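**Trenis hand-held gripper station: maintenance and setup report**

Submitted to: Johanna Ammann, Brastholm Fund
Prepared by: Anselmo Sampaio
Date: 11/03/2026

The Trenis station remained in service throughout the reporting period. Work concentrated on the linkages and finger pads of the paired grippers, which account for most of the maintenance hours charged to the grant. The station logged 383 recording hours, of which 302 met the acceptance standard agreed with the Fund.

Linkage screws are now checked before each session. Lilian Makokha found that screws near the pads loosened sooner than those at the outer joints, and the check sheet has been changed accordingly. Pads are replaced after 55 hours of use. The earlier practice of replacing them on visible wear has ended.

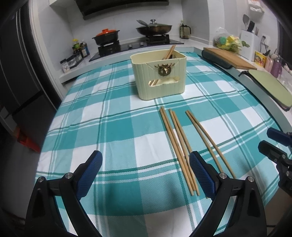

Thin objects remain the most demanding test of jaw alignment. A small offset between the two pads has little effect on a cup or a box, but a chopstick will roll or turn in the grip. Alignment is therefore verified with chopsticks after every pad change, and a gripper that fails is returned to the bench for adjustment.

One linkage arm was replaced after it was found to be bent. The part was supplied by Pacheco and fitted by Zakhar Koval, and the camera was recalibrated the same day. Spending on parts stands at 95 percent of the approved amount. We request permission to move the unspent travel funds to this line.

Neusa Macedo will complete the written maintenance procedure in April. A second set of pads is on order.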